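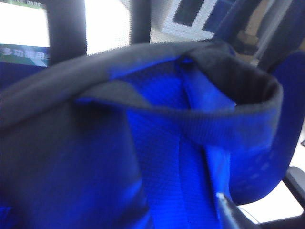
In the town of Zernen, most people over fifty can tell you what they paid for their first winter coat, and many of them still have it. I came to write about the Saturday repair market, which now also opens on weekday evenings, and I stayed much longer than I planned. My first lesson was about edges. Hường Hoàng, who has mended things in the old Goritz shoe factory for 14 years, believes you should look at the edges of a thing before you look at its price. A bag like the big blue one, with a thick gray rim rolled around the mouth and a webbing strap stitched down the body, already shows where somebody spent effort. A cheap bag has one layer folded over and a line of thread, and it opens at the first heavy shopping.

"People ask me if the cloth is good," she told me. "The cloth is almost always good enough. I ask them who sewed the corner."

She came to Zernen as a young woman to work at Goritz, on the line that closed the uppers. At the best time the factory had 324 workers, and the street outside had three bakeries that opened before five in the morning. When the factory closed, the bakeries went one after the other. The building stayed empty for a long time, with pigeons on the top floor, and the town could not decide between apartments and a parking lot. In the end it was too expensive to do either, so the ground floor was rented cheaply to anybody who could pay for heating.

Now there are 15 tables. You can bring a kettle, a lamp, a pair of trousers, an accordion. The man at the accordion table, Molefe, is also the only person in the building who can sharpen hair scissors correctly, and for this reason half of the hairdressers in the region know his phone number. He does not like to be watched when he works. He turns his chair to the wall and listens to the radio, and when he is finished he puts the object on the corner of the table and says nothing.

Prices are written on a sheet of cardboard near the door. A zipper costs less than a lunch. A new heel costs as much as a lunch with coffee. For a full day in May, when everybody takes out summer things and finds that the moths were there first, the line goes down the steps and into the yard, and somebody sells soup from the window of the former payroll office.

I asked if one can live from this. The answer was different at every table. Some of the menders have a pension. Some work in the morning at Jekden, the furniture warehouse behind the train station, and come here after two o'clock. Hoàng lives from it completely, but she says that she counts her thread. Her industrial machine, bought when the factory sold its equipment, cost her 400 and a month of arguing with her husband. It is the same type she used on the line, and she keeps it under a bedsheet at night.

What interested me most was the things she refuses. She does not repair a shoe with a glued sole of foam, since the glue will not hold on a surface that is turning to powder. She does not shorten curtains that a customer has not washed yet, as they will shrink and then it is her fault. With school backpacks she is softer. She takes them even when the repair costs more than a new one, and she puts a second row of stitches where the strap meets the body - this is the place that carries the books, and it is usually the first to go.

Younger people come too, more than I expected. In the evening there is a table where you may use the tools yourself, with somebody sitting next to you. I tried it with the lining of my jacket. It took me almost two hours to close a hole the length of my finger, and my stitches look like a small railway drawn by a child. Hoàng examined it under the lamp, pulled at it quite strongly from both sides, and gave it back.

"It holds," she said. Then she asked me to move my chair, because a woman was waiting behind me with a tent.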